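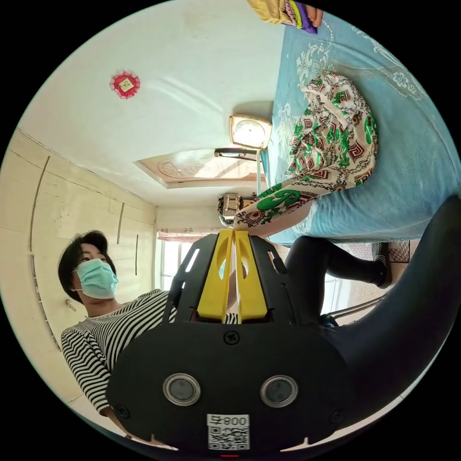

Dilov47 replied: Two sets of sheets per bed is plenty. One on, one in the wash or on the shelf. I don't see why anybody needs more than that.

Original post by wcondori, May 12, 2025
Subject: How many sets of bedding do you keep?
We have one linen closet and it won't close anymore. My wife wants to keep everything and I want to give half away. What do other people do? Thread count on the good ones is supposedly 3000, which I don't believe.
Walter Condori

giraldo_home wrote:
Two sets works until a kid gets sick at night. Then you are doing laundry at 3 in the morning. I keep three per bed and four for the youngest.
And no, 3000 isn't real. They count every ply in the yarn. Once you get past a few hundred it tells you very little.

wcondori wrote:
OK, three might be the compromise. The other problem is the odd pieces. Single pillowcases, flat sheets with no fitted sheet, tablecloths we never use. I started sorting by color and gave up, so now it's folded piles.

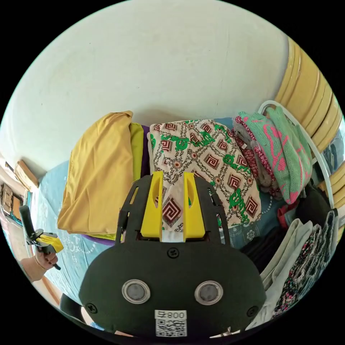
Yeison Espinoza wrote: Sort by bed size, never by color. You will never go looking for "something green," you will go looking for a twin fitted sheet. Put each set inside one of its own pillowcases and write the size on a strip of masking tape.

Gastska wrote:
I disagree with the pillowcase trick. It wrinkles everything and the bundles fall over. Flat stacks, fitted sheets on the left, flat on the right. Mine has stayed neat since August.

Yeison Espinoza wrote:
Wrinkles come out once the sheet is on the bed. But do what works for you.

wcondori wrote:
I tried both last night. The bundles take up less room on our shelves, which are only 50 inches wide. 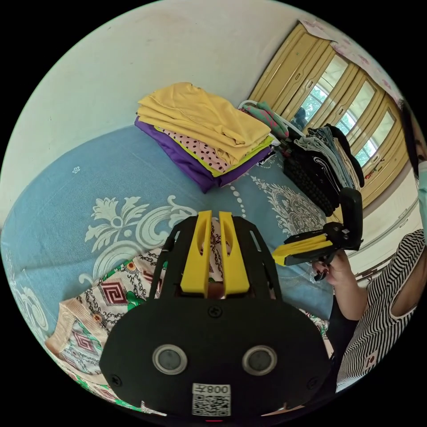
The stacks were easier to put away, though, so the spare blankets are going flat on the bottom shelf. The single pillowcases will be rags.

Dreltell wrote:
Ask your local animal shelter before you cut them up. Ours takes old sheets and towels. Call first, they turn down anything with stuffing.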